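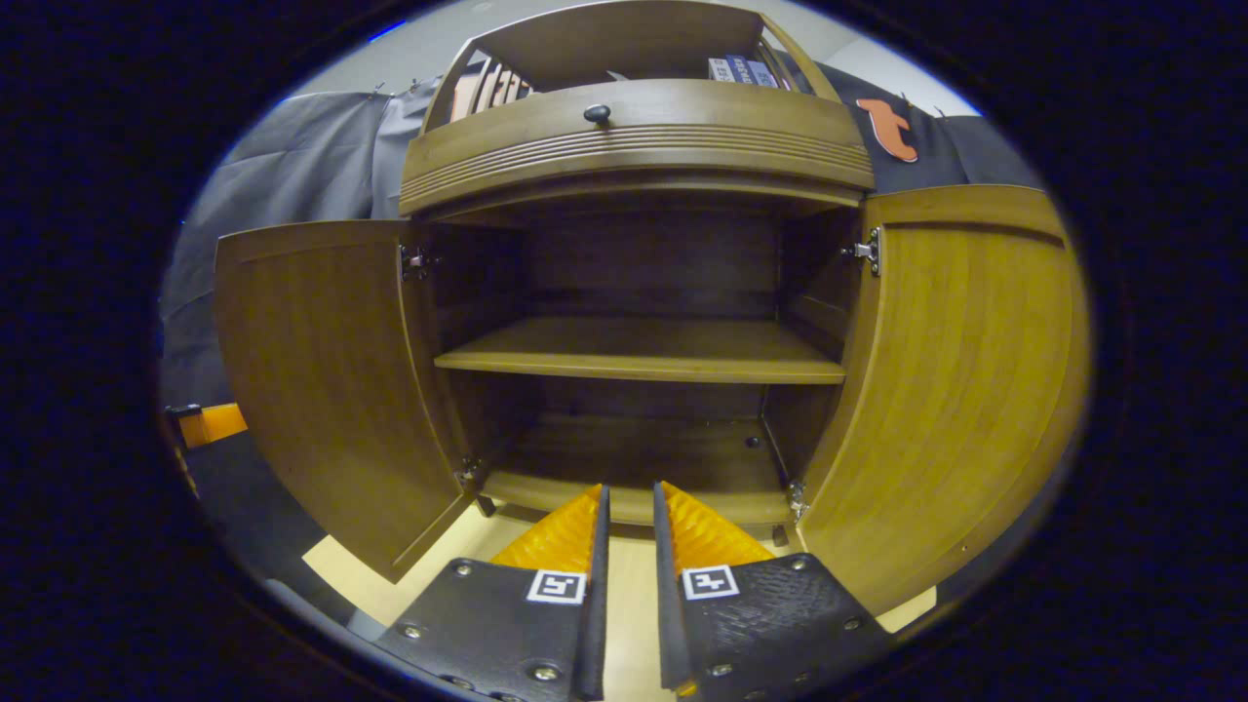 Gorside Sideboard with Drawer, Honey Brown
Rating: 5 out of 5

I went back and forth on this cabinet for most of the winter and finally ordered it in February, and I'm so glad I stopped dithering! I wanted something warm for the dining room, with doors I could shut on the mess and a spot up top for the things I like to look at. The Gorside does all of it, and it has a lot more personality than the flat-front stuff I kept seeing.

The color first. It's a real honey brown, not orange, and the grain shows nicely on the doors. In the late afternoon it practically glows. The drawer front is curved and has four grooves running across it, with one little round black knob in the middle. I wasn't sure about the knob from the listing (I nearly bought a brass one to swap in) but I've come around to it completely.

Inside, behind the doors, you get one full-width shelf and the cabinet floor, so 2 big levels with nothing dividing them up. I measured with my largest serving platter and it goes in flat with room to spare. My stand mixer fits on the bottom too, though it's a squeeze under the shelf and I have to tip it a bit. The doors swing really wide, so you can slide bulky things straight in without banging your knuckles. Silver hinges, top and bottom on each side. They felt stiff the first few days and then loosened up.

Above the drawer there's an open compartment, and that has turned into my favorite part. A few books live up there now, and a small slatted rack that I had from before and never found a home for.

Assembly took me one evening on my own. The drawer was quick. Hanging the doors was slower, and I spent a good 30 minutes fiddling with the hinge screws before the gap between them looked even. Do that part before you load anything in. You'll want your own screwdriver, too.

Small gripes: the back panel is darker than the rest, so it gets pretty dim in there at night and I've stuck a push light under the shelf. The grooves on the drawer collect dust (a dry paintbrush gets it out). And the lower corners of the doors come close to the floor, so check your clearance if you have a thick rug. I had to pull mine back a few inches.

I'd buy it again. Already looking at the matching bookcase.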